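Trusbridge site, strapping and returns. Staff and management meeting, October

Notes taken by Digby Quinlan, typed up same evening so apologies for the state of them. Shout if I've put words in your mouth.

Present: Fulgencio Mateos (chair), D. Quinlan (notes), Ásgeirsdóttir (engineering), reps from returns, strap bench, packing, nights. Palano were meant to dial in, didn't. Started 2.10pm, late, room double booked again.

Last meeting's notes
Agreed, with one change. Item on breaks should say the bench "was told" the second break stays, not "hopes". Fulgencio happy with that.

Matters arising
Mats for packing end: arrived, wrong size, gone back. Still open.
Locker keys: done apart from nights. Nights say they were promised theirs first. Digby to chase.
Kettle. See AOB.

1. Two-arm cell, where we are
Ásgeirsdóttir gave the update. Cell is on the Lavel software since the summer shutdown, arms do the hold and stretch on the straps, a person still does the look-over and the bagging. Best shift so far 118 straps through without anyone having to step in. Worst one, 12. Asked what happened on the 12. A batch with stiffer webbing and the grip settings were for the old stuff. Bench said they'd told the shift lead about the webbing that morning and it went nowhere. Ásgeirsdóttir didn't know that. Long-ish discussion.

Agreed the bench can stop the cell for a material change without asking first. Fulgencio wants it written on the card by the cell so it isn't down to who's on. Bench want it in the shift book as well, cards go missing.
ACTION: Ásgeirsdóttir, wording. Digby, print and laminate.

2. Jobs and grades
The one everybody came for.
Fulgencio read out the statement from upstairs: no redundancies from the cell this financial year. Asked about next financial year. He said he can't say and won't pretend to. Returns rep said that is what was said about the labelling line and four people moved within months. Fulgencio said three moved and one left for another job. Returns disagree. Left it there, he will bring the list.

Cell minders. Currently two people trained, both on bench grade, both doing minding plus their ordinary work. Bench position is that minding is a different job: clearing faults, resetting, writing up why it stopped, showing other people. Wants the technician grade. Management position is they need to see how the work settles down first. Bench asked how long settling down takes. Fulgencio offered a review in 11 weeks with a paper from him before it, backdated if the grade changes. Bench will take the offer to the rest but want "backdated" in writing.
ACTION: Fulgencio, letter.

Nobody from HR at this meeting, third time running. Noted.

3. Training
Several people have asked to go on the list and heard nothing. Turns out the list was on a sheet in the old office. Found, mostly legible. New list goes up by the clocking machine, names in order of asking, not picked by leads.
Nights want training on nights. Ásgeirsdóttir can do two late sessions, can't do more without cover. Packing rep asked whether you need to be good with computers. Not really, she says, most of it is knowing what a strap should look like when it's held right and the long-standing bench people pick it up quickest. Screen bit is an afternoon.
Point raised that people who don't want to do it shouldn't be leant on. Agreed. Fulgencio to say so to leads.

4. The actual work, what's changed
Round the table.
Bench: wrists better. Two people who'd been on light duties back to normal hours. But the look-over is now all day, same spot, same thing, and it's dull and eyes get tired by mid afternoon. Used to be you'd stretch a few, check a few, have a natter. Want to rotate every hour with bagging. Leads say every two. Try hourly for a month.
Packing: work comes in lumps now. Nothing and then a pile. Would like the cell to feed steadier even if it's slower. Ásgeirsdóttir says slower is possible, it's a setting, but the target would need to come down to match. Fulgencio to ask.
Nights: lonlier. Used to be five of them on the bench, now it's fewer and the cell. Also not keen on being the only one trained when it faults in the small hours. Agreed no minding alone on nights, there has to be a second person within earshot, trained or not. Starts straight away.
Returns: not much change for them yet but would like to be told before it does, not after.

5. Numbers and who sees them
Cell logs every stop and who cleared it. Bench unhappy, one lead has been reading out stop counts at handover with names. Fulgencio hadn't heard about this, wasn't pleased. Names come off the handover report. Log stays for engineering only and isn't used for appraisals. Asked if that could be in writing too, yes, same letter.
Ásgeirsdóttir would rather have more stops recorded than fewer, if people think they'll be told off they stop writing the reasons and then she can't fix anything.

6. Palano
Service visit has moved again. Contract says they come when called, bench say it doesn't feel like it. Two open faults: right arm letting go early, and the message on the screen that just says "retry". Ásgeirsdóttir has a workaround for the first. The second she would like explained by them as well.
Fulgencio to ring, email not working.
Question on whether our own fitters could be signed off to do the grippers. Would save a lot of waiting. Palano will probably say no but worth asking while he's on the phone.

7. Safety
One near miss, sleeve caught on a cable loop, no injury, cell was stopped at the time. Reported properly, thanks to the person for doing so. Cables to be tidied where they can be without stopping the arms moving.
Floor tape for the walkway is lifting by the packing end. Re-do.
Reminder, the stop button is for anyone. You don't need to be trained and you won't be asked to justify it.

8. AOB
Kettle. Facilities say one per floor. We are a floor. Digby to reply saying this.
Visitors: there've been a lot of groups brought round to see the cell and people feel a bit like a zoo. Ask for a days notice and keep it out of breaks.
Bench asked if the cell could stop being called "the new starter" on the noticeboard. Some find it funny, the ones whose hours changed don't. Fulgencio will take it down.
Christmas rota to next meeting, no time.

Actions again so no one can say they missed them
Fulgencio: letter (backdating, log, no appraisals), moves list from labelling, word with leads, ring Palano, ask about target, noticeboard.
Ásgeirsdóttir: stop card wording, two late training sessions, cables.
Digby: keys for nights, laminating, training list up, floor tape, kettle, mats.
HR: turn up.

Closed 3.40pm. Next one same room if we can get it, November, time to follow. Anything you want on the agenda to Digby, on paper or by email, before the end of the month please.
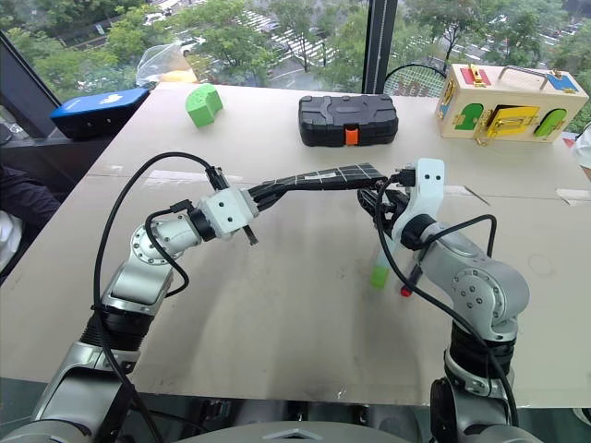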